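Wanted: people who have been turned away over what they were wearing

Deltora is looking for 18 people for a series of recorded interviews about theme park dress rules. We would like to hear from anyone who was stopped at a gate, sent to the shop to cover up, or handed a free shirt and asked to change. Staff who had to do the stopping are just as welcome.

We have read plenty of these stories and we don't believe all of them. Some are surely told for the clicks. The parks' own accounts are no better: most rule pages say "appropriate clothing" and leave a teenager on the turnstile to work out what it means.

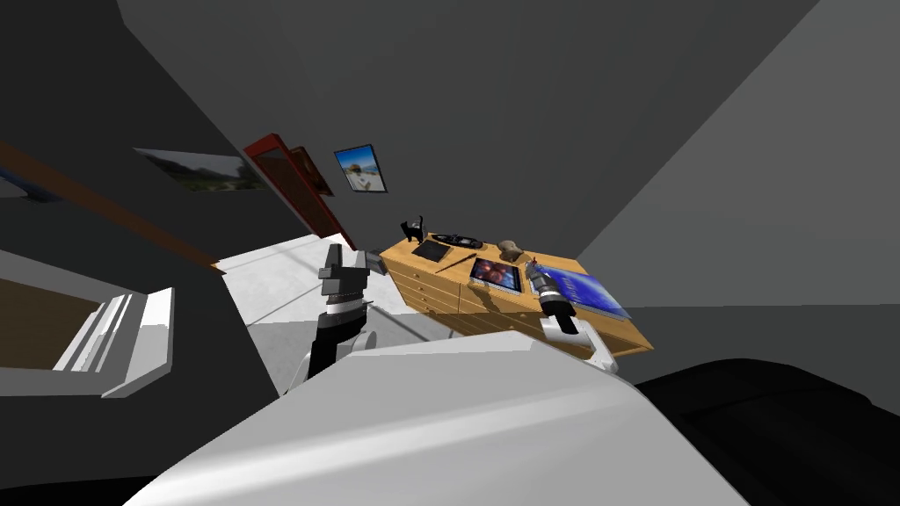 So please send us something we can check. A dated ticket, a till receipt, a message you sent to a friend that afternoon – any of these will do. A clip that starts after the argument has begun will not be enough by itself.

Since September we have had 585 messages. Most were opinions about other people's shorts. Only 15 came with any sort of proof, and two of those were about a nightclub in Marlow.

What you would do: one interview of up to two hours, in Cliltthorpe or by phone, and a short call later to go over your quotes. We pay travel and a flat fee of £7 an hour for your time, and we know that is not much. You can use a changed name. You must be over 18 and the visit must have been in the last five years.
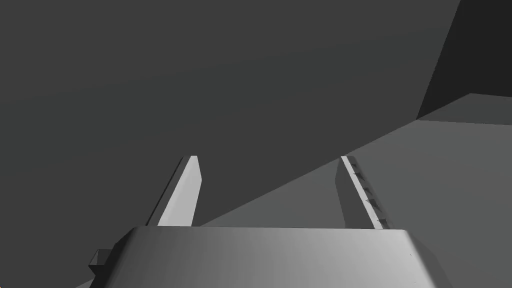

Gorazd Jurić wrote to ask whether this would end up as one more page laughing at women in vest tops, and said he would not pass the notice on until he had an answer. Fair enough. We won't publish anyone's pictures without written consent, and men who were stopped will get the same questions. Whether the rules are applied evenly is what we want to find out, and we doubt it.

Write to Tavion Crenshaw at Deltora, Bellamy House, Cliltthorpe, with the name of the park, the month of your visit and a few lines on what happened. No video links in the first message, please.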